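October, 4:10 pm

Second round on the bottled tea labels for Liapis. Rok Matić brought the new sleeves over from Drovska after lunch and we put the first lot through the shrink tunnel before the belt went back to the Evgate job.

Sleeve stock is the thinner film this time. It feeds fine on the mandrel but wants less heat than the old one. At the old setting the top edge curled on the shoulder and had to be trimmed by hand. Dropped the tunnel one step and slowed the belt, and the curl went away on most of them. The ones that still curled all came off the end of the roll, where the film had been creased in the box.

Creasing over the molded panels is still there. Light pulls it out more than touch does – you can run a thumb over the label and feel very little, then tilt the bottle under the bench lamp and see every panel. Liapis asked for a flat look, so this needs a decision from them before we order the full roll.

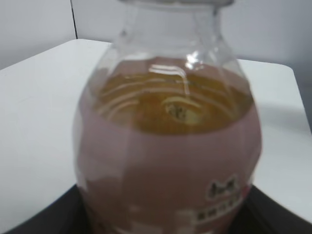 Does the crease matter once the bottles are on a shelf?

It depends on the lighting in the cooler. Under a side strip the vertical lines will show, under a top light they mostly won't. Liapis should look at samples both ways.

Pink is a separate matter. The proof from Wuliten was brighter than what came off the roll, and the printed sleeve reads duller again with dark tea behind it. Rok thinks the white underlayer is too thin. I held two sleeves one inside the other against a full bottle and the color came up closer to the proof, so he is probably right. Asked Wuliten for a quote with a heavier white.

Fill height: left where it was. Filling line says they can raise it but then the cap torque has to be checked again, and that isn't our budget.

Counter on the tunnel read 3,610 at the start and I forgot to write it down at the end. Reject bin was 4, all top curl.

To do: send samples to Liapis, order a fresh blade for the cutter, find the other half of the mandrel spacer set. The box says 593 on the lid and was last seen by the sink – ask Rok.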